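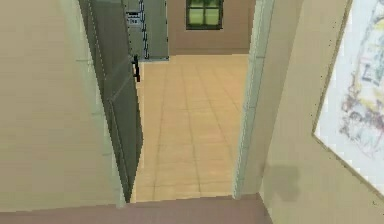
Gray door, black handle, beige wall.

So I finally ran the Tanddale half on Sunday, and I've been hobbling up and down the stairs ever since (2/5/19, for those of you keeping track of my recovery!). My friend Hsiu-ying Mak talked me into it last July, over pie, which is how she talks me into most things. There were more than 300 of us at the start, all bouncing about in the cold, and my bib was 3027, so I suppose they like big numbers.

I felt wonderful until mile 12 – and then the hill up to Hitbridge came along and I walked a good bit of it, chatting with a very kind man dressed as a banana. 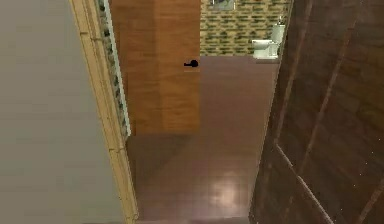
The honey-brown door, standing open.

Hsiu-ying beat me by 2 minutes and has already signed us both up for next year.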